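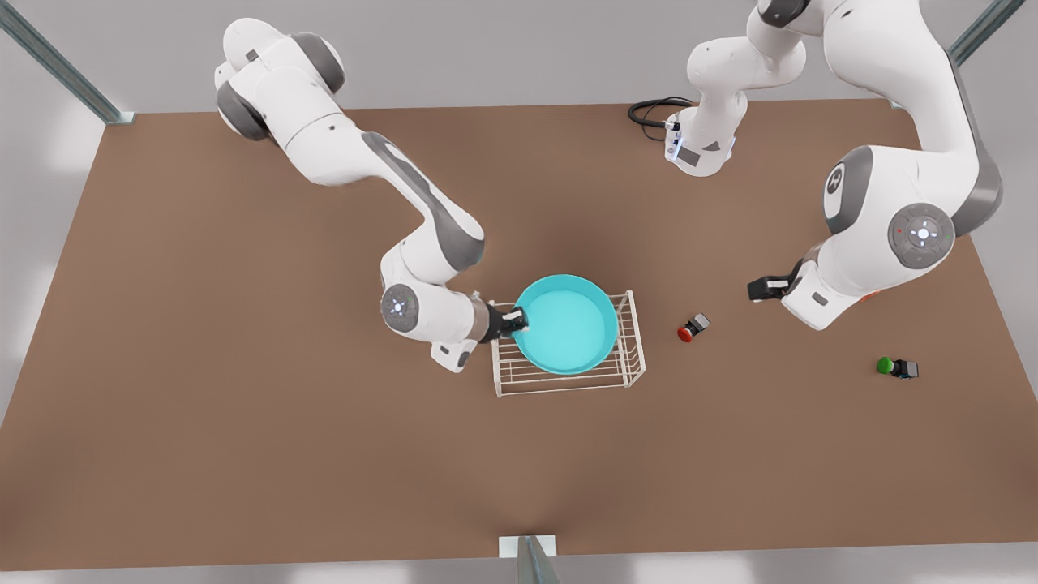
4.2 Simulated Dish Task

Figure 3. The dish task in the Fikinora simulator. The right arm holds the teal bowl by its left rim at the wire rack, and the left gripper is open. The red and green push buttons stand to the right of the rack.

Before we ran any motion on the real arms, we prepared the same task in simulation (Figure 3). The real cell is built in a shared workshop in Sarorberg, where the two arms must be taken off the table when other members need the space. For this reason the time on the hardware is short, and most of the early work was done on the rendered model. The model was first made in December and was corrected in February 2022, after we measured the real table again and found that one base was placed 21 mm too far back in the file.

The model contains the brown table, the metal posts at its edges, the two white arms, the dish rack, the bowl and the two buttons. We name the arms from the side of the robot, so the right arm appears on the left of Figure 3. This naming caused mistakes in our first scripts, and we now write the arm name in every log line. Shadows are kept on, but the surface of the table is matte and has no texture. We tried a wood texture before, and it made the rendering slower without a clear benefit for the controller.

The bowl was more difficult than we expected. It is wide and shallow, and a grasp from the top is not possible with the opening of our fingers. We therefore grasp it at the rim, with one finger inside and one finger outside. In simulation the rim is slightly thicker than in the real bowl, which we bought in a household shop. When we used the true thickness, the contact solver let the rim pass through the fingers in many trials. We accept this difference and report it here, as it probably makes the simulated grasp easier than the real one.

The rack is modeled as a set of thin rods and not as a solid block. This costs computing time, but the solid block gave wrong contact between the bowl and the rack. With the rods, the bowl can tilt or catch on a wire - the same two problems we see on the real rack. The end rails are raised, and the planner must lift the bowl over them before it moves sideways.

The two buttons are used to mark the state of a trial. Red means that the trial is stopped and must be reset. Green means that the arm may continue with the next bowl. Both buttons are pressed by the left arm, so that the right arm can keep its hold during the whole time. The buttons are sent through the Orkska message layer, both in the simulator and on the real table, and the control program does not know which of the two is connected.

We ran 50 trials with the start position of the bowl fixed and 50 trials with the start position changed at random inside the area of the rack. A trial is counted as correct when the bowl is lifted free of all rods and the green button is pressed after it. With the fixed start, all trials except one were correct. With the random start, 29 trials were correct. Most failures came from a grasp that was too close to an end rail, where the outer finger touched the rail before it could close.

The Asante planner, which we used without changes, does not consider the rods when it selects the grasp point. It only checks the path of the arm. We added a simple rule that rejects grasp points near the rails, and we describe this rule in Section 4.3 together with the results on the real table.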